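Simulate the Bench Before You Drill It

Most two-arm projects in shared workshops start with a drill. Somebody clears a bench, bolts down the mounts, and finds out a month later that the arms meet elbow first over the only useful spot on the table. I think the order is wrong. The bench should exist as a model, with working joints and joint limits, before any hole is made.

At Gralside we have one bench to spare and 38 members who would like it back in July. I spent 21 evenings on the model of our cell, which we call Kurek, and have drilled 2 holes. The ratio has been criticized. I would keep it.
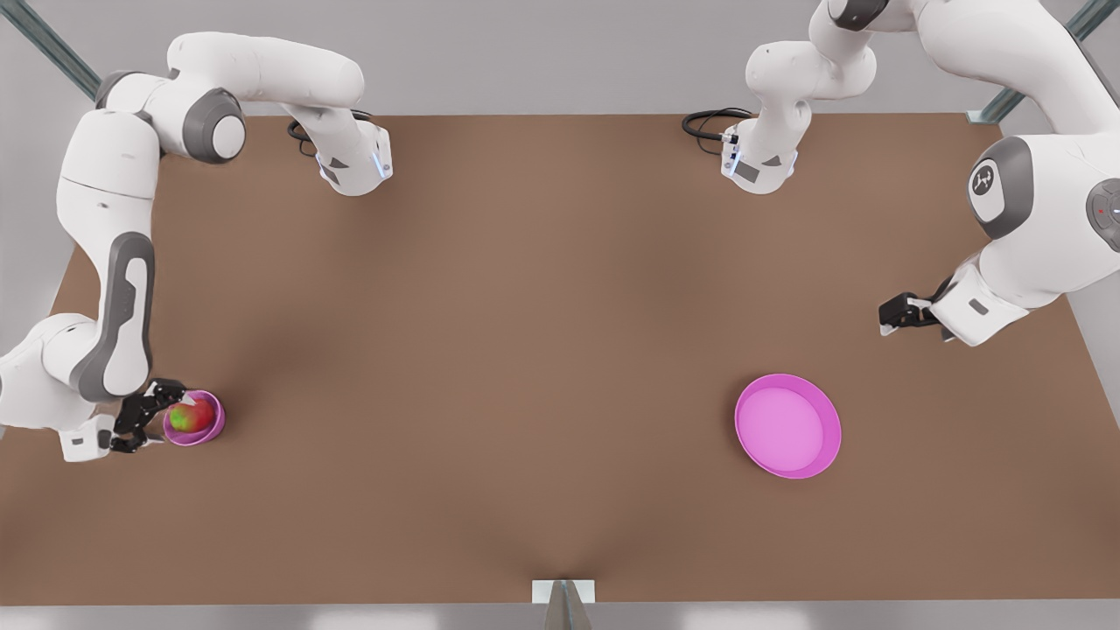 Statar

The test task is dull on purpose: two bowls, one apple, two arms. In the render, the right arm has the small bowl by its rim, with the apple inside, far out at the left of the table. The large bowl sits on the other side, near the left gripper. Any transfer between them has to cross the middle, where both arms want to put a forearm. A drawing with reach circles will pass that layout. It says nothing about which way the elbow folds, and the elbow is what hits things.

The usual objection is that simulated contact is poor. I agree. A rim grip that holds in software may slip on a real bowl, and I do not trust our friction values at all. Cables are worse. But mount spacing, table height and elbow clearance are geometry, and geometry carries over well enough to decide where the holes go. Grip tuning can wait for hardware.

A second objection is cost in time. Our planner, Jallix, ran 401 transfers over one weekend with the workshop locked. Doing that on the bench would have meant a person at the stop button for every run.

My proposal for the workshop rules is short. No arm gets a permanent mount until its owner can load a model and run the intended task in it, with the second arm present and moving. Clamps are fine until then.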